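About Us

Mirard began with one white table and a box of glass sample dishes. Nicanor Escobedo rented the first room on Gallegos Street to sort and pack small parts for school science kits, and the company still does that work today. We now have 6 packing tables in 2 rooms, and we ship up to 3,000 kits a month.

What we pack is small. Glass slides, plastic strips, labels and filter paper all go into kits by hand. Glassware is packed separately, in divided cartons. We keep our work surfaces plain and white so that a dropped sliver or a stray label is easy to spot.

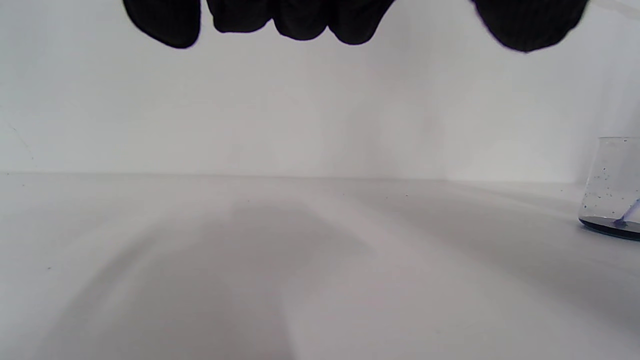

White tabletop and black work glove, Gallegos Street.

Gloves are worn for all handling. Bare fingers leave marks on slides and clear plastic, and those marks show up later under a microscope. Flat items are the slowest to learn. They lie almost flush with the table and have to be pinched at an edge before they can be lifted, and new packers spend most of their first week on this. 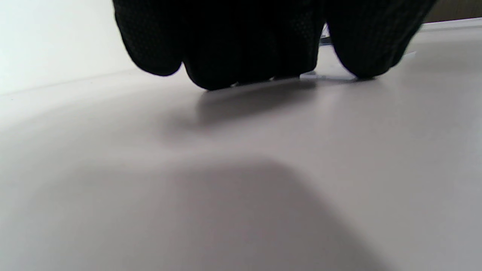 Nayeli Cárdenas remembers that she went home from her first shift sure she would never get a thin strip off the table in one try, and that by the second week she had stopped thinking about it. She asks new people to slow down and use the fingertips only.

Each kit has a packing sheet with 55 lines. The packer checks it once while filling and a second person checks it before the box is closed — no exceptions for small orders.

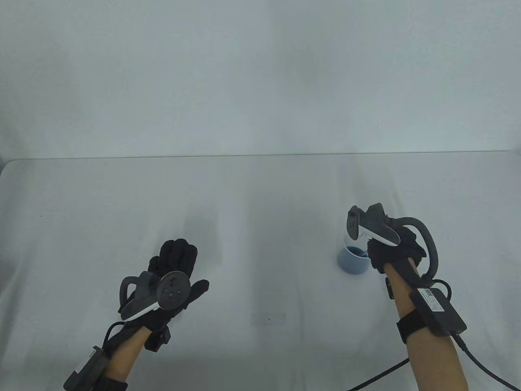
Black fabric gloves over a covered table.

Our kits go out under the Drusetti and Ullus names as well as our own. Schools can order full kits or single replacement parts. Orders received by noon are packed the same day. The order desk is open until 4:30 p.m., and the office closes for two weeks in July.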